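Course 5: Care and Setup of a Two-Arm Tabletop Cell
Handout 3, Grippers, Cables and Wrist Cameras
Prepared by Fenna Schouten
Revised November 7, 2021

1. Scope

These notes cover the setup and routine care of the Sayce cell. They assume you have read Handout 2 (power-up order and emergency stop) and have signed the cell log at least once. Motion planning and recording software are in the second half of the course.

The cell has two arms that share one work area. Each arm ends in a parallel-jaw gripper with two replaceable fingers. The training task is sorting: small office items are picked up and put into plastic bins. The items are cheap and awkward on purpose. A gripper that can only hold a wooden cube has not been checked.

2. Before touching the arms

Read the last entry in the log. If it ends with an open fault, stop and find out who wrote it.

Arm power off, logic power on. Support the arm by the link behind the wrist when the brakes release. Do not hold it by the gripper or by the cable bundle.

Check the mounting bolts at each base by hand first, then with the torque wrench. A bolt that turns at all under hand pressure goes in the log, even if you tighten it at once.

3. Fingers

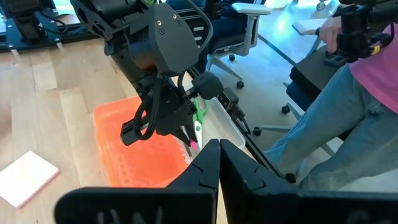 Finger alignment is checked with the jaws almost closed. Bring them together at the slowest jog speed until a thin line of light is left between the tips, then stop. The line should be the same width from tip to root. If it narrows toward the tip, the finger is seated badly or the screw behind it has backed out. Do the same from the wrist camera view, where both fingers should sit low in the picture and the tips should be sharp enough to judge the gap. The same view is good for watching the opposite arm under load: scissors with the green handle, blade down over the bins, are a fair test, as the weight hangs well away from the grip point and any play in the jaw shows up as swing at the tip of the blade. Hold for a slow count, then lower. Never test with scissors while anyone has a hand over the work area.

Wear limits for the finger pads are on the card inside the Flulard cabinet. Replace both pads of a gripper together and write the cycle count next to the new part number. Pads on this cell are changed at 800 cycles in the teaching term. They would last longer, but students close the jaws harder than they need to.

After a pad change, run the zero routine again. The controller keeps the old closed position until told otherwise, and the first grasp after a change will crush a paper box if the step is missed.

4. Cables

Most faults on the cell are cable faults. Of the 41 entries logged since January, the larger part were intermittent loss of the wrist camera, and nearly all of those went away when the plug at the wrist was reseated.

Each arm carries its cable along the outside of the links, with a free loop at the wrist. The loop must be long enough for full wrist rotation in both directions and short enough to stay clear of the jaws. To check it, jog the wrist joint to one limit, look, jog to the other limit, look again. A cable that goes straight at either limit is too short. A cable that touches a finger at any position is too long or tied in the wrong place.

Tie points go on the links, not across joints. Leave the ties loose enough to slide a pen refill under. Floor cables are routed away from the operator's feet and from chair casters — a caster parked on a cable for one session will not break it, but a term of that will.

5. Error 357

This code means that the measured joint position and the commanded position have drifted apart by more than the limit. On our cell it has three usual causes, in this order of likelihood:

Arm pushed by hand while enabled.
Wrist cable snagged.
Base bolts loose.

Clear the code only after you have looked at all three. Genivaldo Aguiar's repair notes from the Skuswood course are in the cabinet and describe a fourth cause, a slipping joint coupling, with the measurements needed to prove it. Do not open a joint without him.

6. Laying out the work area 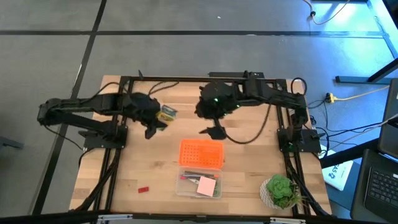 Both arms must be able to reach every bin without crossing. Put the bins on the center line first and jog each gripper to the far rim of each one. If either elbow comes close to the frame, move the bin and not the arm base. The base positions are fixed for the term and the calibration depends on them.

Park pose is grippers up, jaws open, nothing held. Record a still from each camera in the park pose at the start of a session and compare it with the reference still in the Nistik folder. A shift in the background with the fingers unchanged means the arm or its base has moved. A shift in the fingers means the camera mount has.

7. Closing down

Jaws empty. Arms to park. Arm power off, then logic power. Wipe the pads with a dry cloth. Write the cycle count, any code seen and your name in the log.

For next time: read section 2 of the gripper manual and bring a worn pad from the scrap tray.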